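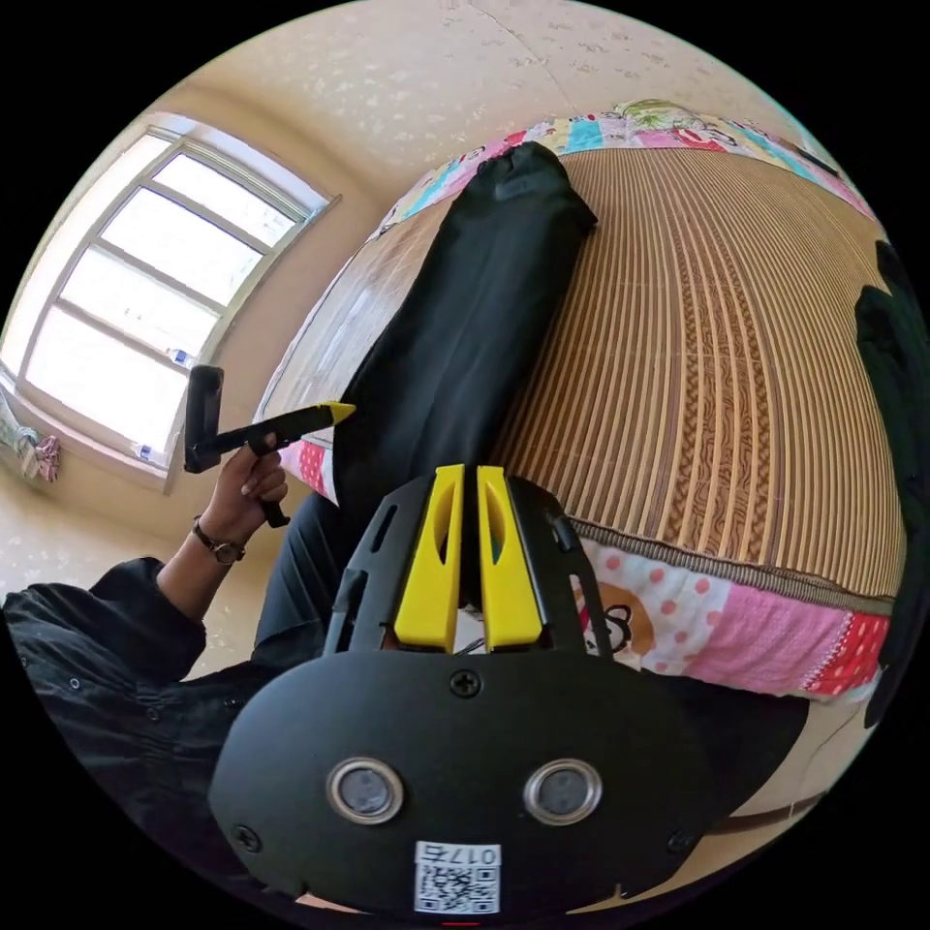 People and Society | Members' News

Kjærgaard marks milestone with harbourside dinner

The technology investor Hrefna Kjærgaard, founder of the payments company Sondero, was guest of honour at a private dinner held at the Soriano Hotel in January. The evening was hosted by her husband and attended by 200 guests, many of whom had travelled from overseas.

Guests were received on the terrace from 7 pm and seated in the ballroom an hour later. The program included a short recital by the Plerwood String Quartet and an address by Ms Kjærgaard's elder sister, who spoke of the family's early years in Stastov and of the first Sondero office, a rented room above a bakery.

Much of the conversation concerned the seating. Ms Kjærgaard and her former business partner, whose departure from Sondero was the subject of lengthy legal proceedings, were placed at the same table and were later seen dancing in the same set. A spokesperson for Ms Kjærgaard confirmed that the two remain on cordial terms and declined to comment on reports of a new joint venture.

In place of gifts, guests were invited to contribute to the Plerwood Music Scholarship, which assists young players with tuition and the hire of instruments. The scholarship will support nine students in the coming year. Applications close at the end of March, and forms may be obtained from the members' office.

Members are reminded that photographs taken at private functions should not be passed to the press without the consent of the host.

Comments (3)

maree_t
Lovely to see the quartet getting work. Does anyone know what they played?

G. Pruitt
Mostly Haydn, and one Icelandic song at the end. The cellist was a scholarship student a few years back.

Oldharbour
Same table! Whoever did the place cards has more nerve than I do.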